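The snack table, and other things I have opinions on

Moving day at the Dimbridge flat is over, and what I mostly have to show for it is views about baskets.

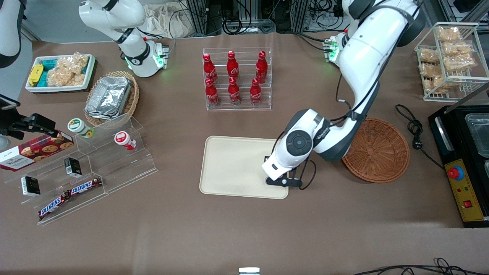
Wicker on the right still waiting for a purpose in life.

I have reached the age where I can't put food on a table without first putting something under the food. A packet on a bare tabletop is shopping. The same packet on a white tray is hospitality, and if the packets next to it are teal then someone might even think you have a scheme. I don't have a scheme. Teal was what the shop had.

The puffed rice crackers get half the tray to themselves, which is fair given how much air is in them. They stayed in their clear bags because I've made the mistake of decanting crackers before, in August, with the windows open, and by teatime they had the bite of a bath sponge.

I'm fonder of the foil containers in the woven basket. Foil on its own says takeaway, but put it in wicker and it says picnic. They never stack straight, those crimped rims, and I gave up trying somewhere around my second cup of tea.

Then the Coca-Cola. Six red bottles, the aluminium sort, on a clear acrylic rack with tiers. I resisted the rack for ages (it came from Gorkero, where I had gone for a bath mat) on the grounds that a bottle can stand up by itself. So it can. But two rows of three on a little grandstand do look as if they're about to sing, and I've stopped arguing.

That leaves the beige tray in the middle and the round basket, the shallow one with the plaited rim. The basket is an Ekness and I love it more than is reasonable. Nothing suits it. Bread rolls look lost in it and fruit looks like a still life by someone who has given up. I left it empty and told myself it was for wrappers.

The brown tabletop stays, by the way. I was going to paint it, but matte brown hides crumbs beautifully – and there are going to be crumbs.

Next time, the cutlery drawer, if I can get it open.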